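Von: Tainá Teixeira
An: Liste Hausrat und Nachlass
Betreff: Re: Re: Schlafzimmer Brundutside, was bleibt stehen?
Datum: 26. Dezember 2023

Liebe Liste,

Heriberto hat gefragt, und da an den Feiertagen offenbar alle lieber Gans verdauen als antworten, übernehme ich das.

Heriberto Bermúdez schrieb:
> Hallo zusammen,
> das Schlafzimmer in Brundutside soll bis Mai
> vermietbar sein, möbliert. Mein Problem ist die Kommode.
> Dunkles Holz, schwer wie ein Kleinwagen, und der Spiegel
> hängt genau darüber. Nehme ich sie weg, hängt der Spiegel
> über nichts. Lasse ich sie stehen, legt jeder alles drauf,
> ich eingeschlossen. Bei Gekavska gäbe es eine schmale
> weiße für 411 Euro. Hat die jemand? Und wohin mit der
> Chaiselongue? Meine Schwester will sie nicht, mein Bruder
> will sie nicht, und mir ist sie zu vornehm.
> Gruß, Heriberto

Zur Kommode: stehen lassen. Ich habe vor Jahren in der Wohnung in Wisham genau diesen Fehler gemacht, ein altes Stück gegen ein schmales weißes getauscht und danach zwei Winter lang Pullover in Bananenkartons gelagert. Die alten Dinger haben Schubladen, in die etwas hineingeht. Dass oben drauf alles liegen bleibt, ist kein Mangel der Kommode. Auf der schmalen liegt später dasselbe, nur dichter.

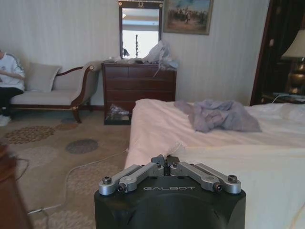 Tüten auf Möbeln sind der Anfang vom Ende, meint Nishimura, erst kommt eine, dann eine zweite davor auf den Boden, und nach einer Woche gehören sie zur Einrichtung. Er rät, vor dem Ausräumen der Schubladen die Platte komplett frei zu machen und drei Tage nichts darauf abzulegen, auch keinen Schlüssel. Die Kommode würde er ebenfalls behalten, den Spiegel sowieso.

Die drei Tage halte ich für sportlich. Bei mir waren es nie mehr als anderthalb. Aber die Reihenfolge stimmt: Platte, Tüten, Schubladen. Die weiße Plastiktüte oben würde ich zuerst öffnen und nicht ungeöffnet in den Flur tragen, wo sie bekanntlich überwintert. Bei der durchsichtigen am Boden kann man sich wenigstens nicht herausreden, man habe nicht gewusst, dass etwas drin ist.

Zum Spiegel: Der kleine Aufsatz oben am Rahmen bleibt bitte dran. In meinem Haus hat ein Vormieter so etwas einmal abgesägt, weil es »moderner« wirken sollte. Es wirkte abgesägt.

Zur Chaiselongue: Zu vornehm gibt es nicht, wenn man die Schuhe darauf anziehen kann. Der helle Bezug ist natürlich eine Mutprobe, sobald Mieter mit Rotwein einziehen. Ich würde einen waschbaren Überwurf dazulegen und das geschwungene Holz zeigen, das Kissen darf bleiben. Neu beziehen lassen kostet bei unserem Polsterer fast so viel wie deine 411 Euro, und danach traut sich wieder keiner drauf.

Beim Bett hätte ich wenig einzuwenden. Helle Laken, weißes Kissen, das passt zu dem dunklen Holz. Das graulila Knäuel obendrauf würde ich vor der ersten Besichtigung falten oder zur Wäsche erklären, je nachdem, wie es riecht.

Eine Frage noch zurück: Klemmen die Schubladen? Bei meiner Tante half Kerzenwachs auf den Laufleisten, bei mir nur Hobeln. Und falls jemand von euch noch Filzgleiter in groß hat, ich bräuchte 13 Stück und will keine Hunderterpackung kaufen.

Grüße
Tainá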